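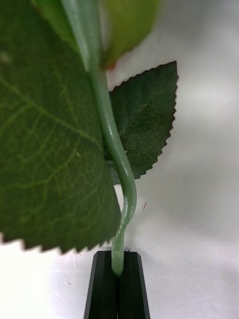
Ticket 600 - Leaves slipping down the stems, artificial roses
Opened by: Cecilia Bawa
Product: Odico long-stem rose, red
Status: open, waiting on customer

Cecilia Bawa, Saturday, first thing

Hello all, and sorry in advance for the length of this one. I'm doing the table flowers for my niece's do at Braldale and bought 100 of the Odico roses, which I like very much, I should say, the red is lovely. My trouble is the leaves. On a good many stems the leaf cluster slides down as soon as I stand the rose upright, and a few leaves have come away altogether. I've tried pushing them back up and they hold for a bit and then off they go again. I did wonder about glue, but the stems are quite smooth and I didn't want to make a mess of them before asking. Is there a knack to it?

Comfort Alhassan, Dakum customer help

Good morning Cecilia, and please don't apologise, I'd much sooner have the whole story. What a nice thing to be doing for your niece!

The leaf sprays on these are only a push fit, and they get squashed flat in the box, which opens up the little collar. Could you try the following on one rose before doing the rest?

Take the spray right off from the bottom end. Wipe the stem with a barely damp cloth and let it dry. Pinch the collar between finger and thumb for 10 seconds or so, then slide it back on with the leaf tips pointing towards the bloom. Hold the stem, never the head, as the bloom is a push fit too.

The cluster wants to sit a short way below the flower, like so:
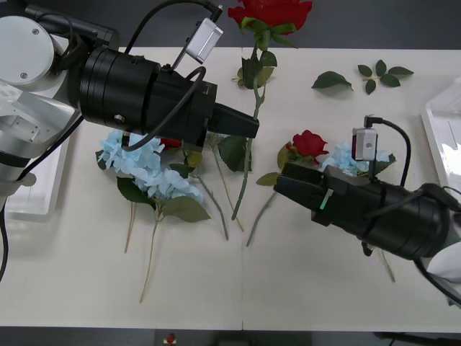
Red rose at the left, with its leaves a little below the bloom.

If it still slips, a narrow turn of Appiah floral tape just under the collar will stop it. I would leave the glue in the drawer for now - the hot sort can mark a soft stem.

Cecilia Bawa, same day, after lunch

Thank you Comfort, that was kind. Pinching has done the trick on nearly all the ones I've tried. I have 2 where the collar has split right down, and the tape holds those well enough if I go round twice. Do you sell the leaf sprays by themselves? I'd like a few spare for the drive over.

Comfort Alhassan

We do, in small packets, same green. Let me know how many you'd like and where to post them, and I'll keep the ticket open until they've reached you.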